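Junpei Murakami
February

Course handout: Can machines do the chores yet?

Last time we looked at floor cleaning, the one household job that machines took over early. The floor is flat, the task can be repeated badly and still come out fine, and the robot never has to pick anything up. Today we turn to jobs where something has to be held.

1. Cloth

A mug has one shape. A shirt has as many shapes as there are ways to drop it. Most planning methods begin by working out where an object is and which way it faces, and with cloth that question has no short answer. Sleeves end up inside the body, hems roll under, and two garments lying together can look like one.

The usual fix in a factory is to take the variety away. The Flarden towel folder, which we will use as our reference machine, handles 900 towels per shift. Every towel is the same size and a worker clips two corners onto the feed bar. Without the clips it does nothing. The Grimiden line drops the clips and finds corners by camera, and its output falls to 455 per shift. Keep both numbers for the problem set.

2. Cloth on a bed

Clearing and making a bed is harder than folding from a bin. The surface is soft, the sheet underneath moves with whatever is pulled across it, and the items on top do not belong to one class. A typical bed may hold clothes, a pillow and a stuffed toy, and each needs a different grip. Pinching works for thin fabric. A pillow pinched at one point sags and swings.

Pattern adds to the trouble. A gripper closed on plaid cloth, with a second checked garment next to it, leaves the vision system to decide which squares belong to which piece. A flowered sheet behind them gives it still more edges to sort out. 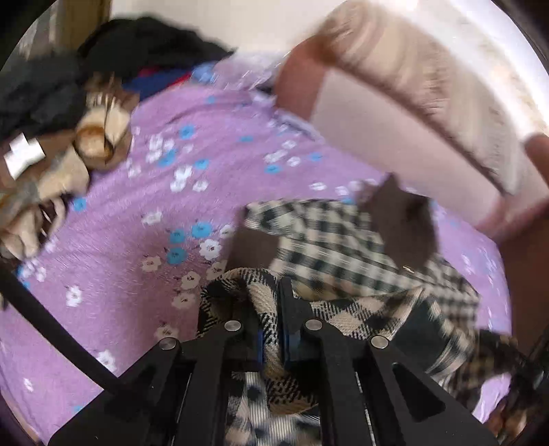

3. What counts as done

Kolář proposes scoring a chore by the time a person spends fixing the result. By that measure a machine that folds 50 shirts and leaves ten for a person to refold may save very little. We will use this score for the rest of the course.

The Jilanero trial ran 700 attempts at clearing a bed and sorting what was on it. Read the results table before the next class and note which failures happened at the grasp and which came later, during the carry or the release. Write half a page on one of the later failures.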